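We use cookies to keep this site working. By continuing to browse you agree to our use of cookies. Accept

23 Aug 2020

Wallpaper, and the back bedroom at last
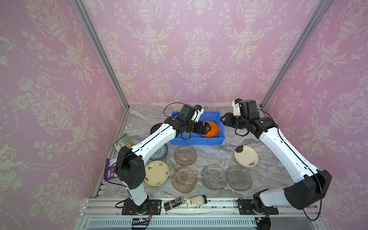

Cream urns and leaves on pale pink.

Got up early and stripped the last wall before breakfast. There were two layers under the woodchip, a brown stripe and then something green that came off in crumbs. The steamer from Frade leaks at the handle, so I had a tea towel round my wrist the whole time.

Olga Garcia rang at ten about the pattern. She still wants plain paint and says anything with urns belongs in a hotel. I have wanted a proper old-fashioned paper since May and I am the one sleeping in there. We left it at that.

Measured up again after lunch. The chimney breast is 2 cm wider at the bottom than at the top, so a large repeat will show it. The man at Meltton said to start in the middle of the breast and work outwards, and lose the bad join behind the door. He wants £70 a day to hang it. I said I would think about it — I have done lining paper before, but never anything that had to match.

Filled the cracks over the window. Ran out of filler and drove to Pravora, which had shut. Came back by the reservoir road. The water is very low and people were walking out on the mud.

Cheese on toast for supper. My shoulder aches. The skirting still needs sanding and the socket by the bed has to be moved before any paper goes up. Must ring the electrician, and find the long spirit level.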